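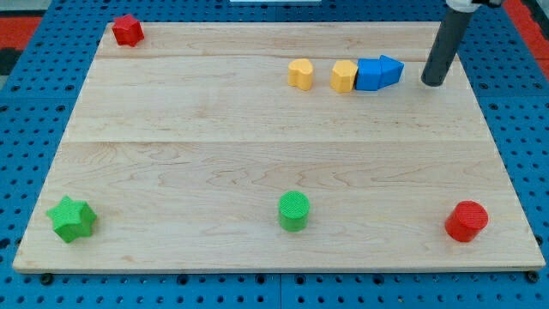 Push cell fault review – minutes

Projects > Bekatness > Meetings

May – posted by the Prokholm cell team
1 min read

1. Fault. The arm stopped at step 805 of a push run on the block board. The log shows a force limit trip with the rod tip low over the wood. No injury, no damage reported.

2. Cause. Tip height offset was lost after the Zutard controller restart. Two blue blocks were touching near the tip – not considered a factor.

3. Actions. Reload offset at every restart. Lower the force limit to 10 N. Repeat 12 runs at reduced speed before normal work resumes.

4. Guard switch check carried over to next meeting.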